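The Prop Table at Pettigrew Hall
January
By Morven Baxter
Print this page | E-mail this page

The Kilia Players keep 81 props in the back store at Pettigrew Hall, and every January the whole lot gets pulled out, wiped down and checked against the list. Fergus Cruickshank and I did the kitchen and market things this year. The costumes are a separate job and will get their own page once Simin Hashemi has finished with the hats.

We started at 2 in the afternoon with the things that go out on loan most often. Schools ask for the market stall pieces more than anything else, so those had to be ready first.
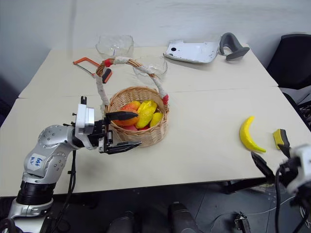 The fruit basket has been in more of our shows than any actor. It was bought for "The Widow of Storkilitz" and has been carried, dropped and sat on since then. The white wrapping on the handle gives a better grip and shows up well from the back row, so we are leaving it alone. The banana is listed separately from the rest of the fruit because it gets used without the basket in the breakfast sketch. Please put it back in the basket when you return the set – last spring it spent two months in a coat pocket.

The orange hacksaw belongs with the workshop props and goes back on that shelf. It is listed as a real saw, so it does not go out to schools. The clear bowls are for the punch in the wedding act. They can be borrowed, but wrap each one in a towel and don't stack them.

A few points on the plastic fruit. Wash it in lukewarm water with a little dish soap and dry it before it goes into the basket. Don't use the spray cleaner under the sink, which took the color off our old pears. Heavy pieces go at the bottom and the banana goes on top, where it can be lifted out quickly between scenes.

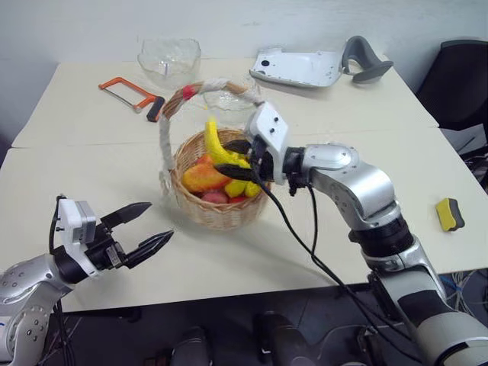

Keir Semple wrote to ask whether we could go back to wax fruit, as we had for the first Storkilitz run. He thinks plastic shines too much under the front lights and says the wax apples looked right even from the side seats. Ruairi Skinner disagrees, having scraped melted wax out of the prop van one August, and would sooner dust the plastic with a bit of talc before each show. We will try the talc at the next rehearsal.

The basket fund has $300 in it, enough for a spare basket and some extra lemons. Loan forms are in the tray by the store door. Fill in both sides and leave a phone number.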